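The Balloon Cell at Galtanlow

Most of the work in the end bay at Galtanlow is done before the arms move at all. Eleri Parry gets in at 7:30, hangs up her coat, and checks the wrists.

The cell is a two-arm station with a humanlike hand on each arm, a black table and a black cloth behind it. It is used for handling trials with soft goods, the kind of items that stretch, wrinkle and slide. Parry has looked after it for three years. Before that she serviced filling lines at Ornard, where, she says, a part was the same shape in the afternoon as it had been in the morning.

Balloons have no such manners. A rigid part can be gripped a little off center and still end up where it belongs. A long, limp balloon hangs from the fingertips at whatever angle it likes, and a hand that closes a hair late takes hold of nothing.

"People ask me about the programming," Parry says. "I spend more of my week on screws and cables."

The arm shells are held on with rows of small screws, and she goes over every one with a hand driver. The log sheet for the cell has 37 lines, and the shell screws take up the first nine. A screw that has backed out gets cleaned, refitted and written down. If the same one comes up again within the month, the shell comes off.

Wrists come next. Part of the housing is open on both sides, so she can look at the wiring with a flashlight without taking anything apart. She is looking for rubbed insulation and for connectors that have crept out of their seats. Then she moves each wrist slowly to the end of its travel and watches the slack.
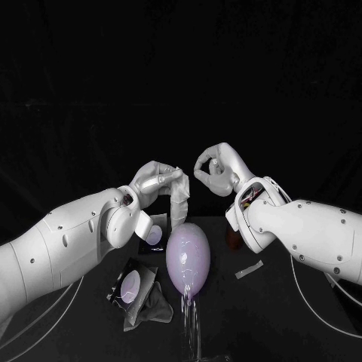
Setting the fingers

Finger adjustment takes up the rest of the early morning. Each hand is told to bring the thumb and index finger together, and Parry slides a strip of thin film between them. It should drag. If it slips out freely, the closing position is moved in by one step and the test is run again. If the film tears, she goes the other way.

The left hand drifts more than the right. She puts that down to a tendon replaced last July with one from a different batch, and she has a new one on order from Rweyemamu, the small shop that makes the finger parts. Until it comes, the left hand is checked twice a day.

The fingertips are wiped with a lint-free cloth and nothing else. She tried a mild cleaner in her first year and the grip values were off until lunch.

Cable slack is the other daily job. The white leads have to be long enough for the arms to reach across to each other and short enough to stay clear of the fingers. Parry sets them by eye, runs the full reach at low speed, and sets them again. The worst stoppage the cell has had, 43 minutes, came from a lead that had worked its way under a wrist.

Water on the table

Some of the trials at Galtanlow involve water, and those days have their own routine. The table is checked for level first. Power to the arms stays off until the leads have been lifted and looked over along their whole length — a nick that does no harm on a dry table is a different matter on a wet one. A cloth stays within reach.
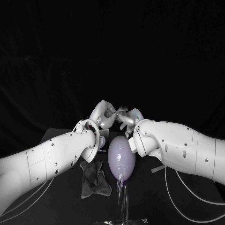
Page last changed: July, 4:10 p.m.

After a water trial the arms are parked high and the table is dried from the back edge forward. Parry takes a second cloth to the undersides of the wrists, where drops collect around the openings. The hands are left open for an hour before anyone runs them again.

A sealed wrist cover is being tried on the test stand next door, under the project name Prilach. It keeps splashes out, but it also hides the wiring, and Parry would have to remove it every morning to do her check. She has asked for a clear window on one side. A sample is due before the next round of trials, and until then she is keeping the flashlight on its hook by the door.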